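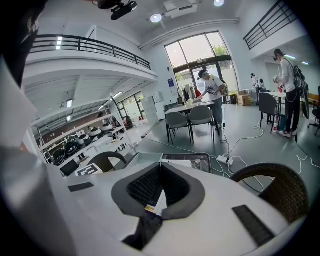
Friday, late

Godelieve asked me at dinner whether a machine could do the ironing yet. I said no. She asked about emptying the dishwasher and I said some of it, slowly, if you put up with a broken glass now and then. She went back to her soup. I have given that same answer since May and I would like to have a better one.

Worked with the hand grippers again today. Nabila Tahiri had the list and kept us to it. We are up to 2,031 saved runs, and she threw out 61 of the last batch for bad tracking. I don't argue with her about those. If the marker is lost for half the motion, the run is no use to anyone and it only looks good in the total.

The room was bright all day and the doors at the back let in plenty of light. Cables all over the floor, as usual. I caught my foot twice. We should run them along the wall, and I have said so, and I have not done it either.

In the afternoon I picked up towels for 2 hours. My wrist is sore. What I notice when I do it with a gripper is how much I normally leave to my fingers. I feel for the hem without looking. With the gripper I have to look for it, miss it, pinch two layers, let go and try again. It took me 30 tries to get a clean fold I would have been willing to put in a closet. By hand I would have done the whole pile while talking on the phone.
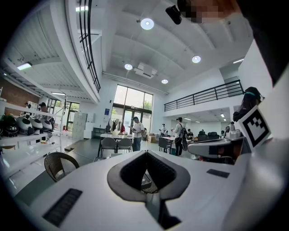 Nabila thinks shop work will come before housework, and I agree with her. She used to be at Visser, packing parts, and says the same box came down the line all day in the same position. A kitchen is different every morning. Somebody leaves a pan on the wrong burner, or the sponge has gone behind the faucet. She gives sorting bins and loading trays a couple of years. She wouldn't put a number on laundry.

The man from Pronar called around four and wanted to know if they could have something for the stockroom by fall. I told him picking boxed items, maybe, with a person nearby. Bags of loose screws, no. He said Sturari had promised him bags. I said he should ask Sturari to show him, with his own bags, on his own shelf, and not a video. He was polite about it.

Home by seven. Washed the pots, wiped the stove, took the trash down. Fifteen minutes for all of it, and I tried to count the separate grasps while I was doing the pots but lost track at the colander.

Must remember to charge the spare batteries before Monday and to write back to Mamotora about the finger pads.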